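Divided bin for hand tools keeps turning into a junk pile, what am I doing wrong?

Home > Workshop & Garage > Storage
2,048 views

Widad Abu Hammour

So I finally gave up on the bottom kitchen drawer and bought one of those open plastic bins with partitions in it for my hand tools. It lives on my work table in the spare room. I don't own much — a couple of pairs of pliers, some screwdrivers, side cutters, a little adjustable wrench, a tape measure, and a putty knife I use for everything it wasn't made for. Should be easy, right?

It looked great for two days. Now the handles all cross over each other, the screwdrivers have slid under the pliers, and one compartment has somehow filled up with rubber bands and picture hooks. The bin is pretty shallow so I can't stand everything up like in a can, and when I lay things flat the long ones stick out over the rim and I catch my sleeve on them.

Do I need a different bin, or am I just loading it wrong? I don't have wall space for a pegboard (I rent, and the walls crumble if you look at them). I'd also love to know if people keep the bin at the front of the table or push it to the back. I keep moving it and can't make up my mind.

2 people have the same problem

ukent_garage

Pegboard. Seriously. You can get one with a stand if you can't drill. I had a bin for years and hated it, threw it out, never looked back.

Or get a roll-up pouch, my brother-in-law likes his.

nulel200

I wouldn't buy anything yet! Your bin sounds fine to me, you've just got too many kinds of things in it. I had the same trouble with mine, and what fixed it was sorting by how I grab the tool and forgetting what it's called. Anything I squeeze goes in one compartment (pliers, cutters, the crimper I've used maybe once), anything I twist goes in the next. Tape measure and putty knife live beside the bin, since they're the wrong shape for it and always will be.

The hooks and rubber bands need to move out completely. I use an old Sostov cookie tin with a lid. Once there's a lid on it you stop dropping random stuff in, or I did anyway.

For the long ones poking out over the edge, try laying them corner to corner. You gain a surprising bit of length that way. If they still don't fit, let the handles stick up and turn them all the same direction, so at least you know where your sleeve is going to get caught. And if they slide around, cut a piece of that rubbery shelf liner for the bottom. Mine came from the dollar store and I've still got most of the roll, so don't go paying real money for it. 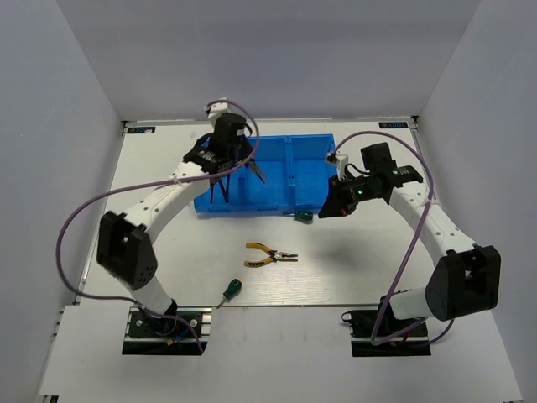 Posted by Anas Harb, 19th November
Member, 1,650 posts

I'd go with a blue bin near the far side of a white table like this one, Widad. Bare tabletop between you and the bin is where the work goes. See how the dark red and black handles in the left compartment stand at an angle, with the ends toward the front rim? That's how I'd load your pliers. And I'd leave one compartment empty, same as the right-hand one there. Mine is where I toss whatever I'm using that evening, then it all gets put back before I turn the light off. Most nights.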